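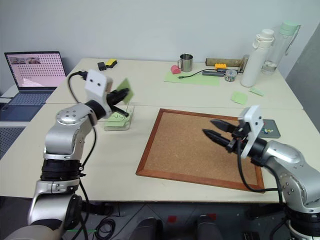 Cork boards, sticky notes and small papers at home

In our kitchen the papers used to live on the refrigerator door, under magnets, until the door could not be opened without something falling. Three years ago I moved everything to a cork board and I collected some tips which I want to share.

Before you hang the board

Lay the board flat on a table and put your papers on it first, without pins. You will see quickly if the board is too small. Mine from Britden is 38 centimeters high and it is enough for two people and a dog with a vaccination card.

Hang it where you stand anyway — next to the kettle, or beside the door where you put on your shoes. The middle of the board should be at the height of your eyes. Do not hang it over the stove, the steam makes the paper wavy and the grease goes into the cork.

If the wall is rented, use adhesive strips for a light board only. Clean the wall with a little alcohol, let it dry, press every strip for 15 seconds and wait one hour before hanging. I did not wait the first time and the board fell behind the bread box at night.

Sticky notes that stay

Most people pull the note from the bottom up. Then it curls and falls after a day. Peel it from the side, slowly, and it stays flat.

On cork the glue holds badly, because the surface is rough. For a note which must stay longer than one day, use a pin through the upper edge. On a cabinet door the glue is enough, but wipe the door first.

Keep the notes in a box or a drawer, away from dust. A pad with dust on its side loses the glue in a few weeks. I bought a pack of 600 in January and the last ones still stick well.

Pins

Push pins get lost in every house. Leave the spare ones stuck in a piece of thick felt or an old sponge. In a house with small children, put them high, or choose magnets again.

My neighbor Szymon Baran uses one color for bills and another for school papers. I tried this and forgot my own system in a week, but for him it works.

Cleaning the cork

Brush it with a dry soft brush. For a stain take fine sandpaper, number 100, and rub very lightly in circles. Water should be used only on a well-squeezed cloth. Old pin holes close a little if you pass over them with a damp cloth and leave the board flat until morning.

Next page: labels for jars and how to remove them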